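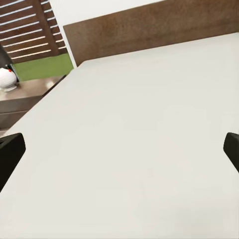
Fitted sheets in July — what are you all sleeping on?

Posted by horkwood_hattie
Hello everybody, long-time reader and not much of a poster. We moved into my aunt's old place in Curndale this spring, and the upstairs bedroom holds the heat like a bread oven. I've been using the same sateen set for years and I love how smooth it lies, but by 2 in the morning I'm wide awake with one leg hanging out over the floor. My sister swears by linen. I tried hers for a night and felt like I was sleeping in a flour sack (sorry, Jeannie!). Is there something in between? I don't mind ironing, if that matters.

Reply from percale_pete
Percale, percale, percale! Plain weave, 100 percent cotton, and don't let anybody talk you up to some giant thread count. Mine are years old and they've only gotten nicer. They do wrinkle, I won't pretend otherwise, but since you say you don't mind ironing you're already ahead of me.

Reply from Marlene Poirier
I have to stand up for linen here, Pete, with love. It needs a good long break-in, and most folks give up after a night or two, as Hattie did. I washed mine 7 times before I even put them on the bed, no softener, and hung them on the line behind the garage. They're as soft as an old dish towel now. My mother kept hers for decades and I still have two of the pillowcases.

Reply from percale_pete
Seven washes before you've slept on them once? Marlene, that's a part-time job. And linen costs what, three times as much?

Reply from Marlene Poirier
Well, I paid 398 dollars for the queen set at the shop over in Cemlow, and I'll admit I sat in the car a while afterward. But I wouldn't trade them — ask me again in ten years!

Reply from okonkwo_quilts
Can I gently suggest it may be the mattress pad? We had one of those waterproof ones and switched sheets over and over before my husband thought to pull it off. Big difference the very same night. Try that first, Hattie, it's free.

Reply from horkwood_hattie
Oh my goodness, we do have a waterproof pad, left over from when the grandkids visited. It's coming off tonight. I'm going to look for percale too, and Marlene, I'll ask Jeannie how many times she's washed hers.

Reply from percale_pete
Get the deep pockets if your mattress is a tall one. I didn't, and that bottom corner pops off every single night.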